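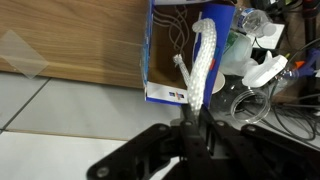
Braided rope

Braided rope is rope made by interlacing strands over and under one another, in contrast to laid rope, in which the strands are twisted together in one direction. It does not unwind under load in the way twisted rope can, and it tends to feel smoother in the hand. Common household uses include clotheslines, curtain cords, tie-downs, bag handles and pet toys.

Construction

Most braided rope is one of three types. Solid braid has the strands interlocked through the whole thickness and keeps a round shape under pressure. Hollow braid has an open center and flattens easily. Double braid has a braided cover over a braided core – the two parts share the load.

The crossing strands give the surface a repeating pattern. On thick white rope woven this way, the pattern often looks like rows of small diamonds, and the term "diamond braid" is used by many sellers. Fine cord may carry the same pattern, although it is harder to see from a distance.

Materials

Cotton rope is soft and easy to knot but weakens if it is stored damp. Nylon stretches and recovers, polyester stretches less and holds up better in sunlight, and polypropylene is light enough to float. White or off-white is the usual color for undyed rope of any of these fibers.

Fraying

A cut end comes apart as the strands work loose from the braid. Synthetic rope can be sealed with heat. Cotton cannot be melted and is taped, dipped in glue or whipped with thread. Thin branches and tails fray sooner than the main body of a rope. An end that has already frayed is normally trimmed back to sound braid before it is treated.

Storage

Short pieces are often kept in reused cardboard boxes. Rope stored with thin cables tends to tangle with them, and the two are better kept apart. In a household handbook for Staltex, Deming Han and Zeyu Tang advise coiling any piece longer than 65 inches and tying it in the middle – shorter lengths can be laid flat. Boxes placed directly on a tiled floor can pick up moisture from mopping, which softens the bottom flaps.

See also

Clothesline
Cordage
Whipping knot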